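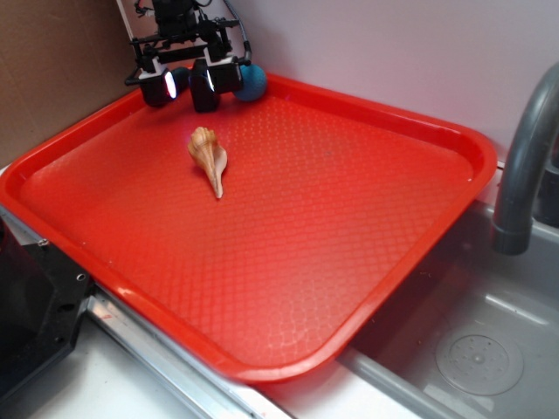 How is a spiral shell held so that its parts can be named in the right order?
With the spire at the top and the aperture facing the observer. All terms in this handout assume that position, whichever way the shell happens to be lying on the tray.

Practical 9: Gastropod shells, external form
Tutor: Vlasta Koubek
Bench notes revised by Othmane Bouzid

1. Terms

Apex: the tip of the spire and the oldest part of the shell.
Whorl: one full turn of the spiral. The last and largest is the body whorl.
Suture: the line where two whorls meet.
Aperture: the opening through which the animal extends.
Siphonal canal: the extension of the aperture at the end away from the apex. Long in many whelks, short or reduced to a notch in others.
Columella: the central pillar. Usually visible only in part without cutting the shell.

2. Ribs and cords

Axial sculpture runs in the direction of the axis, from suture to suture. Spiral sculpture follows the turn of the whorls. Where both are present, record axial first. Do not write "ribbed" in the record without stating the direction.

3. Coiling

Hold the shell as in the answer at the head of these notes. Aperture on the right: dextral. Aperture on the left: sinistral. Most species are dextral. A shell drawn from a reversed print will be recorded wrongly, so work from the specimen.

4. Measurement

Shell length is taken parallel to the axis, from the apex to the end of the canal. Width is the greatest distance at right angles to this. Use the callipers with light pressure only. If the canal is chipped, write "incomplete" beside the length and do not estimate the missing part.

5. Handling

One specimen per tray. Lift by the body whorl, never by the canal. Rinse under the cold tap if there is sand in the aperture; no detergent, no vinegar.

6. To hand in

A labelled outline drawing, length and width in millimetres, direction of coiling, and a note on sculpture. Reading: Koubek's shell notes, pages 13 and 14. The drawing carries 30 per cent of the mark for this practical.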